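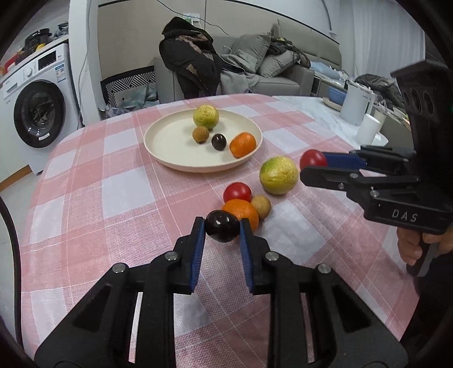

Fruit wash powder: worth it or just baking soda?

tessellate_9
Plavora wants me to believe their powder keeps fruit fresh "up to 3,000 hours." Has anyone tested that, or do we just trust the label?

milthamgrower
I used a tub. My mandarins went soft in the same spot on the counter as always. Cold water and a towel for me.

Ayana Sisay
Disagree. Mine lasted longer, and the waxy feel on the limes was gone.

tessellate_9
Longer than what? Did you keep an unwashed batch?

Ayana Sisay
No, I have a kitchen, not a lab.

oldpip
The store page shows 1,448 reviews and half of them are about shipping. I'd want to see the ingredients before paying for it.

milthamgrower
First one on my tub is sodium bicarbonate.

tessellate_9
So, baking soda. Ayana, would you try it with one bag split in two?

Ayana Sisay
Fine, but I'm picking the fruit.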